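About Vallari

Vallari is a small research and support center for people living with Parkinson's and for the families and friends who live with it alongside them. We work out of two floors of the old Huamán building, and if you've ever walked past on a morning when the movement class is on, you've probably heard us before you saw the sign!

We started with a walking group and a borrowed room. A few of the people in that group were also taking part in university studies, and they kept asking the same thing: what happens to the answers we give? They filled in forms, they went home, and that was the last they heard. So we set up a place where the research and the everyday help would sit under one roof, and where people who give their time to a study get to hear what came of it, in plain words and with coffee.

Today we have 77 regular members and a mailing list of 917, and we run 40 group sessions in a normal year. Most are about movement and voice, with a few on sleep, which is the subject people ask for more than any other. You don't need a referral. You don't need to have had your diagnosis for long, either — some of our members came to us the same week. 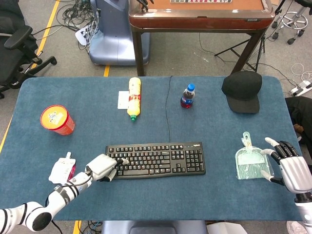 Our research is mostly about hands. Parkinson's can make small jobs slow and tiring, and we want to know which jobs, at what time of day, and what makes them easier. The tasks we study are the ones people bring up themselves: buttons, keys, signing a birthday card, getting hold of something as ordinary as a yellow plastic bottle with a little green cap. A cap that size can be a real nuisance when your fingers are stiff, and we would much sooner study that than something nobody ever has to do at home. Members help us pick the tasks, and they're wonderfully blunt about the dull ones.

Two projects are running now. Serkiditz looks at how grip changes between one dose of medicine and the next, and it's our longest study so far. Vomon is newer and is all about the voice: people read a short passage aloud at home once a week, and our speech team listens for changes in loudness and pace. We're very excited about Vomon (the first recordings came in clearer than we dared hope), and we plan to open it to more people in May.

Partners and family members have their own group, which meets while the movement class is going on next door. It's a friendly bunch, and newcomers can just sit and listen for as long as they like.

If you'd like to join a session, take part in a study or simply come and look around, call the front desk or fill in the contact form. We answer every message, usually within a day or two.

Page last updated 17 Feb 2021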